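Skeltard Sim Kitchen: Set-up Guide for Club Members
Section 6. Wrist view and first grasp
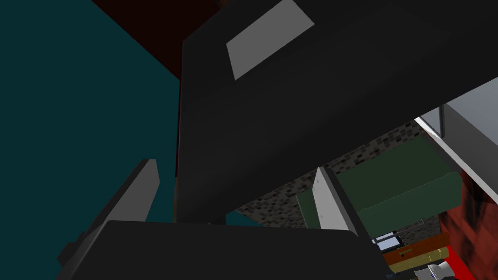
6.1 Before you start

You need the Mulel build from the club drive, not the one on the lab desktops. Those are old. Log in with your team name, all lowercase. If it asks for a scene file pick kitchen_b. Teams Cabral and Filham have there own copies, don't save over them.

Note: laptop fan will get loud. Plug in. Battery mode drops the frame rate and the arm gets jumpy.

6.2 Get the wrist view up

1. Launch Mulel. Wait for the console to say READY. Can take a while the first time.
2. Open Views, pick Wrist. Close the overhead view or everything crawls.
3. Check you see both light gray finger pads. The dark gripper body fills a lot of the view, normal for this mount.
4. If you only see one pad, go to Mount > Reset, then redo step 2.
5. Set the wrist rate to 16. Higher does nothing for us.

Caution: don't drag the mount by hand to get a "better" view. Scoring uses the default mount and your run won't count. Ask Lertchai before the 2020 practice file gets changed in any way.

6.3 Open, close, stop

6. Press O to open. Press C to close. Tap, don't hold.
7. Test the stop key (space bar) BEFORE you move the arm. Every session.
8. Jog the wrist in small steps until the pads have clear space between them. Tiled wall and green furniture are good landmarks for which way you're facing. The red surface too.
9. Line up on your target. Come in slow. Pads should go either side of it.
10. Close. Wait 2 seconds. Lift.

Note: jog directions follow the wrist, not the room. If the wrist is tilted, "up" goes off at an angle. Everybody gets this wrong at first, just tap once and look.

Caution: body of the gripper is wider than the pads. It will hit a cabinet or counter while the pads still look fine. If the contact light comes on, stop, back off, then try a different angle. Do not power through, the arm will fold up and you have to reload the scene.

6.4 Saving your run

11. Hit Save Run. Name it team_initials_number.
12. Copy it to the shared folder, log sheet gets a line too. Failed grasps go in the log as well, Margareta needs them for the write up.

Practice runs due September 25, 2020, end of club. Questions to Tassanee or Kanyarat.

Next: Section 7, Pick and place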